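Community > Kitchen & Cooking > Small appliances

Browse Ask Unread Members Sign in

Round electric cooker with a dial - can I do a decent stew in it?

Sharada Marar
I've just moved into a studio flat with no hob, so I bought one of those squat round electric cookers with a glass lid and a single dial on the front. Rice is fine, noodles are fine (very fine, I've had them all week!) but my first go at a lentil stew came out gluey at the bottom and watery on top. The labels round the dial are tiny and I've lost the booklet. Do I just need to stir more, or am I using the wrong setting?

Sutrisno Liem
Bit of both, I'd guess. Fry your onions first with the lid off, then put the liquid in and scrape the bottom really well before the lentils go anywhere near it. After that turn it down as low as it'll go while still bubbling - a stew wants a lazy blip, and mine spits up under the lid if I get impatient. I stir every ten minutes and take the lid off for the last bit if it looks thin. Red lentils take me 33 minutes, brown ones 62, though yours may run hotter. Oh, and leave it switched off with the lid on for a while before you eat, it thickens up nicely. Mine's the green one at the bottom, had it since March and it's done nearly all my dinners.

Brullov
just get a slow cooker mate

Soliman
I use less water than the packet says and that sorted mine. Can't help with the labels, I need my glasses for those as well.

Related
Rice sticking to a non-stick pot (70 replies)
Best meals with no oven or hob (186 replies)
Getting curry smell out of a small flat
Cleaning under a glass lid rim

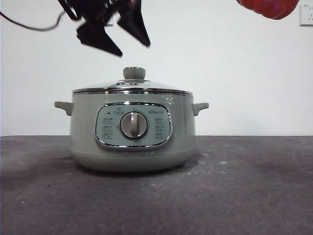 My little green cooker, lid on - Sutrisno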